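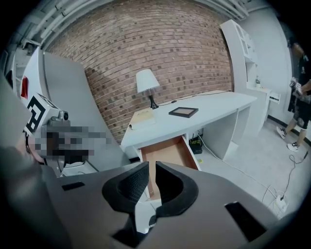
4. Recording the drawer task

This section covers recording demonstrations with the Ondgate hand-held gripper. You should have finished section 3 (charging, pairing and lens check) before you start. The same steps apply to cupboard doors and sliding trays, apart from the settings listed in 4.5.

4.1 Preparing the desk

1. Choose a desk with a drawer that opens freely by hand. If it sticks or needs lifting to close, pick another one.

2. Put a few ordinary things on the desktop. A lamp, a book and a picture frame laid flat are enough. Leave them where they are for the whole set.

3. Push lamp cables to the back of the desktop, away from the drawer side.

4. Check the floor where you will be standing. Power strips and their leads must be out of your walking path.

CAUTION: You will be looking at the gripper and not at your feet. Never step backwards over a cable while recording.

5. Pull the drawer out and look inside. Remove anything that could roll forward and jam it.

4.2 Starting a session

1. Switch on the gripper and wait for the status light to stop blinking.

2. Open Grusau on the recording computer and choose New session.

3. Enter the task name. Use lower case with hyphens, for instance open-drawer or close-drawer. Do not put both actions under one name.

4. Squeeze the trigger fully and let go, twice. The finger reading in Grusau should go to 0 when closed and 84 when open. If the open reading is lower, go back to 3.6 and repeat the finger calibration.

5. Hold the gripper still at waist height, pointing at the desk, until Grusau shows Tracking ready.

Note: A plain white wall filling the view makes tracking slow to settle. Turn a little so that the lens takes in something with more detail, such as brickwork or shelving.

4.3 Recording a demonstration

1. Stand about a metre from the drawer with the fingers open.

2. Press the side button once. A short tone means recording has begun.

3. Move towards the drawer at a steady pace. Keep the drawer front between the two fingers as you approach.

4. Close the fingers on the handle or the top edge of the drawer front. Wait for one second before pulling.

5. Pull straight back in line with the drawer runners. Stop before the end of travel.

6. Open the fingers, move back to where you started and press the side button again. Two tones mean the file has been saved.

For close-drawer, start with the drawer pulled out and the fingers closed. Push against the middle of the front, as pushing at a corner can twist the drawer on its runners.

CAUTION: Keep your free hand away from the fingers and from the drawer opening. The pads grip hard enough to bruise.

If you make a mistake, finish the movement, press the side button and choose Discard in Grusau. Do not correct yourself halfway through and keep the file.

4.4 How many to record

Record 13 demonstrations from one starting position, then move to the next. Change your height and your angle to the desk each time. The starting positions are listed on the session sheet.

A full set for one task is 1,000 demonstrations, usually shared between several people. Grusau keeps the running total for everyone signed in to the same project. In the Hudton trial set the total reached 1,762 before sorting, and the extra files were kept as spares.

Take a break when your wrist gets tired. Jerky files are rejected at the sorting stage.

4.5 Settings for other furniture

Cupboard door, hinged: set Path to Arc. Pull follows the swing of the door.
Sliding tray: set Path to Straight. Finger pause 1 second.
Drawer: set Path to Straight. Finger pause 1 second.
Roller shutter: not supported in this version.

4.6 Problems

Tracking lost during the pull. The lens was probably too close to the drawer front. Discard the file and approach from slightly higher.

No tone when the side button is pressed. Check the volume on the gripper, then the pairing (3.2).

Fingers slip off the edge. Wipe the pads with a dry cloth. Worn pads can be replaced with Whitlock pad set B; see 7.3.

File saved with no video. Restart Grusau before recording again and report it to Olesia Horobets, giving the session name and the time of day.

Go on to section 5 to check and upload your files.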